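3.2 Lining and Packing of Takeout Trays

The second part of the study looked at how printed liner paper is placed in open paperboard trays before food goes in. Feltance, the smaller of the two kitchens that took part, used square kraft trays with flared walls and laid one sheet of greaseproof paper in each. Hasar used folded boxes with no liner and is treated separately in Section 3.4.

Staff at Feltance lined trays ahead of the lunch service, starting at 10 a.m., and kept the lined trays on the counter until orders came in. Over the study period 1620 trays were lined. Souad Cherkaoui and Anas Lahlou recorded where each sheet ended up in relation to the tray walls, using the codes given by Joshi and El Sherbiny in their earlier work on bakery boxes. 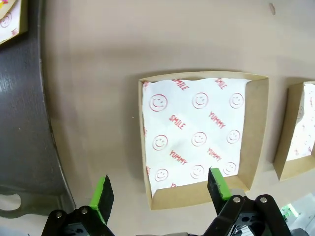 Figure 2. Square kraft tray with greaseproof liner, printed in red with smiley faces and the words "SMILE" and "YUMMY". The paper rises a little up the left and back walls.

A sheet was coded as "centered" when it covered the floor and came up all four walls, and as "shifted" when at least one wall was left bare. Shifted sheets were common. Workers told us they did not see this as a mistake as long as most of the floor was covered, and they rarely went back to straighten a sheet once it was in. The exception was fried food. For those orders the sheet was often pulled up by hand on the bare side -- sometimes after the food was already in the tray -- to keep oil off the board.

Print direction was coded too, at the request of the paper supplier, Prindov. The pattern on these sheets sets its words at an angle, and workers said they paid no attention to which way it faced. Two of them said they had turned sheets around when the kitchen used an older paper with a logo in one corner.

Rumpling along the upper edge of the paper was noted but not scored. Our first attempt at a five-point scale gave poor agreement between the two coders, mainly over sheets with a slight wave near the rim, and the scale was dropped in August. Hélène Sutherland later suggested a simple yes/no code, which we used for the remaining trays and report in the next section together with the results for grease marks on the outer walls.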